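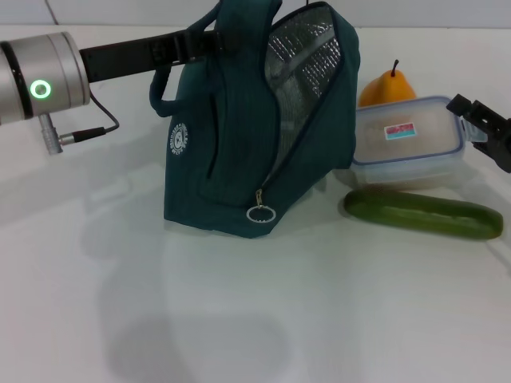
数据采集组例会纪要（五月，下午两点开始）

这次轮到我记，我打字慢，有些话是会后凭印象补的，谁觉得我记歪了直接在文档里改，不用来问我。

一、进度
先说数字。装便当包这个任务，Primum那边要的是3000条合格示教，我们眼下还差得远，但上一轮退回来的只有39条，比我预想的好太多了！我本来都做好挨骂的准备了。退回的原因大部分是同一个：操作员在开头停顿太久，前几秒两条臂一动不动，训练的时候模型就跟着学会了发呆。大家商量下来，以后按下录制就动手，想好了再按，别按了再想。

二、便当包
这一项吵得最久（我水都喝完了）。包是软的，口一松就往里塌，左臂得一直勾着提手把包撑住，右臂才好去拿东西。有人提议干脆换个硬壳盒子，省事，我是反对的，大多数人也反对。软包难归难，我们采的就是这个难，换成硬盒子那不如直接用去年的老数据。最后定下来包不换，提手的勾法统一：手指从提手底下穿过去，平着托，不要夹。夹的话布会打褶，松手的时候容易把整个包带起来，我自己就带翻过好几次。

拉链开多大也说了一嘴。现在各人开各人的，有的全开，有的半开。我的意见是故意留着这个差别，反正真到了用的时候也没人会替机器把拉链拉好。大家同意，但要在备注栏里写明是全开还是半开，别空着。

三、摆放
桌上还是那几样：梨、黄瓜、透明食品盒，加上包。Flaltton做标注的同事反映，最近连着好多条的位置几乎一模一样，梨总躲在盒子后面。说的多半就是我，我摆顺手了，认！以后每录完7条就重新摆一次，位置、朝向都换，黄瓜可以横着也可以斜着，梨可以站着也可以躺倒。被挡住一部分没关系，要保留一些这样的，只是不能条条都挡。

透明盒子单独讲一下。它在白桌面上本来就不好认，Ibarra组里的人说他们看深度图的时候盒子经常缺一块，问能不能贴满彩色胶带。讨论了一会儿，结论是不贴，盖子上原来那张小标签留着就行，撕了的要补回去。他们会先拿现有的数据试一版，不行再来找我们。

四、抓取顺序
以前没规定先拿哪个，结果几乎人人先拿黄瓜，因为它离得最近、最好夹。这样下去模型会以为装包就等于先装黄瓜。改成录之前抽签，抽到什么先拿什么，指令文本也照着抽签结果写，不要事后再补。盒子从侧边带卡扣的那头靠近时要慢，夹爪碰到卡扣容易打滑，滑了就松开重来，不用删，重来的过程也算有效数据，标“有纠正”即可。

这里我插了一句：纠正的片段到底要留多少？没有定论。有人想多留，有人怕把动作教得磨磨蹭蹭的。下次带着训练结果再谈。

五、设备和杂事
右臂的夹爪开合零点要重新标，有两位同事说合不严，我这边倒没碰上。Bondeck的采集软件升级以后，保存要多点一次确认，漏点了整条就没了，我上午刚丢了2条，心疼。已经提了需求让他们改回去，改之前大家盯着点左下角的提示。

梨放久了会软，软了就换，别舍不得。换下来的不要吃，夹过多少回了都。

六、要办的事
摆放和抽签的新规矩，从下一批开始执行，我来把说明贴到工位上。
右臂零点标定，设备组这周弄完，弄完在群里吱一声。
39条退回的数据全部重录，谁录的谁补，名单在共享表里。
备注栏加“拉链全开／半开”的下拉选项，我去跟Bondeck说。

散会时快四点了，纠正片段和盒子深度图两件事留到下次接着谈。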